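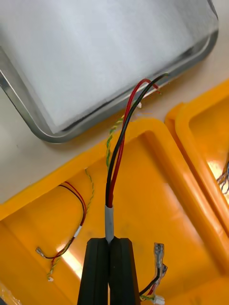
Terkmont resets its kitting cell at Stollwood

STOLLWOOD – Terkmont has finished setting up its two-arm kitting cell again at the Stollwood plant and is now running it through its checks, the company said in a notice posted Apr 5, 2022.

The cell fills stainless steel trays with the parts that go into a valve controller sold under the Nivetti name. Each tray goes to a bench assembler, who used to pick the same parts by hand from a rack.

Syafiqah Sutanto, the technician in charge of the cell, said most of the reset went into the grippers and the wiring parts. Circuit boards are easy to pick up. Wires are harder, as they rarely land the same way twice.

"The board sits where you put it," Sutanto said. "A harness moves when you look at it. So we teach the arm to grab at the sleeve or the connector and leave the loose wire alone."

The fingers on both arms were taken off, cleaned and put back with new pads. Reinholz, the shop that services the arms, checked the joints and replaced one cable clamp. Sutanto then taught the pick points again, one bin at a time, at low speed.

Bins and tray

The layout keeps the tray in the middle of a white table, with yellow bins to the left and right. Solenoids and round red circuit boards are stocked on the left side, and the wire harnesses on the right. Each arm works from its own side and has to wait for the other to clear before it moves in over the tray.

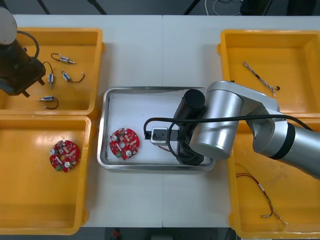

Checking against a filled tray

Before a run is signed off, Sutanto fills one tray by hand and leaves it out on the table for comparison. It shows where each part should lie, with the board and the small cylindrical parts to the left and the connector ends of the harnesses to the right. The white lining stays in so that parts do not slide on bare metal.

The arms are then stepped through the job with a person standing by. A missed pick is logged by bin, and if one bin keeps turning up in the log, its pick point is taught again. The target is 20 trays in a row without a miss. The longest run before the reset was 6.

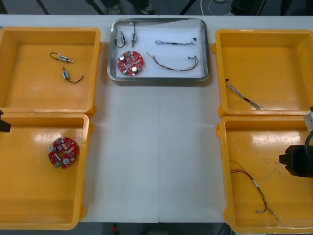
Upkeep from here

Finger pads will be looked at every shift and the arm cables once a week. Bins are to be wiped out when they are refilled – dust on the floor of a bin throws off the lighting, Sutanto said.

Terkmont plans to have the cell back on regular work once the checks are done. The first order waiting for it is 1089 trays. A full service by Reinholz is booked for October.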